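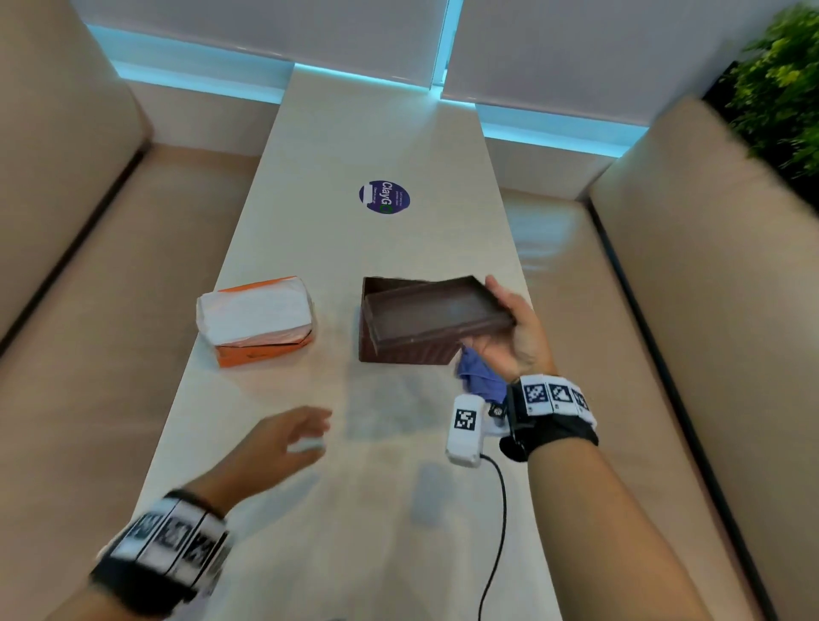 Lid in one hand, blue cloth tucked in behind it. The marker tags go on both wrists.

I'd been emailing Rungnapa Siriwan for weeks before she finally said, "Just come and sit in a booth with us." So I did! She works on Zera, a project that teaches robot arms to do small chores by having them learn from people, and I wanted to know why her team would rather film at a cafe-style table than in their own lab.

"Because in the lab we got too good at it," she told me, laughing. "Everybody put the box in the same spot. Then we gave the robot a real table and it fell apart."

Their method is pretty simple to explain (she swears it's harder to do). Somebody wears a camera at head height and bands with printed square markers on the wrists, then wipes and tidies the way they would at home. The markers tell the software where each wrist is and how it's turned, and the robot learns its motion from that.

"I don't tell people how to do it," Rungnapa said. "If you like to hold the cloth and move something with the same hand, great – I want that." 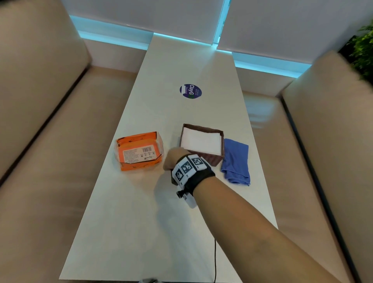 Napkins in the woven basket, with the folded cloth right beside it.

I asked what they'd found so far, and this is where she got excited and started drawing on my notepad. They trained one version on 200 recordings from the lab and a second on only 38 from tables like this one. The second did better on tables it had never seen.

"I made Kidus run it again," she said. "Kidus Yimer, he does our testing. He got the same answer and he was kind of annoyed, he'd bet me lunch."

She's careful about it, though. It was one kind of chore and one robot, and shiny tabletops still give them trouble. Fast hands do too, as the markers smear when you move quickly. "We throw those bits out right now," she said. "I'd like to stop doing that."

Next up is a batch with kitchen counters, starting in April.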